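The Residence at Clulino: A Notice to Guests

The Office of Residence regrets to inform guests that the sea will not be available on Friday. It has been recalled to Tidora for its usual inspection and is expected back before breakfast the next day. Guests in the 15 west-facing rooms will notice a quiet where the waves had been. They are asked to leave their windows closed until the quiet has passed.

During the previous absence, 451 letters of complaint were received. Each was answered in full. The Office wishes to restate that it does not own the sea, which is leased from the Marín Company under terms agreed before the present building was put up.

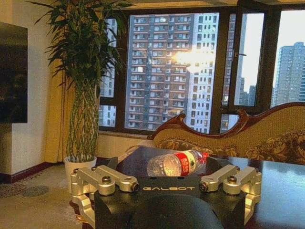
A guest on the fifth floor wrote back within the hour. "I have stayed here every September and paid the sea charge each time. If it is going to Tidora, I would like to know whether it is happier there."

The Office replied that it held no record of the sea's preferences, and enclosed a form.

At 5 in the afternoon the water withdrew in good order, past the bathing steps and the old ferry post. It left behind a floor of gray sand and the foundations of Grenerar, a village that appears in the register of the parish but on no map. 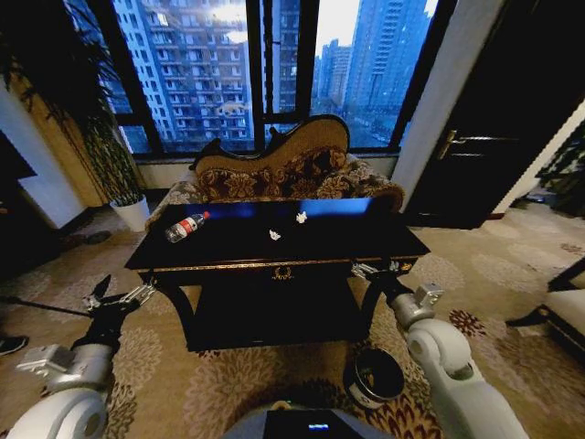 The black table with the gold trim.

Guests were reminded that Grenerar is not part of the grounds. Several had already gone down to it in their evening shoes. They reported doorsteps, a well, and a street that sloped the wrong way.

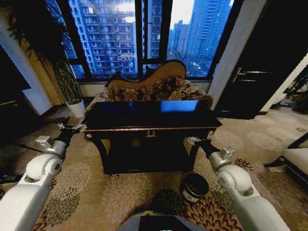
Window light on the tabletop.

By midnight all parties had been signed back in at the desk. The count was higher than it had been at noon. The Office checked the register twice and then had more beds made up.

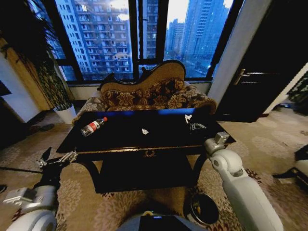
The table and chaise lounge, with the tall windows behind.

The sea was returned at dawn. A bill for 1,974 gallons, listed as missing, has been passed to the Marín Company for review. Guests who came up from the sand are asked to call at the desk to choose a room.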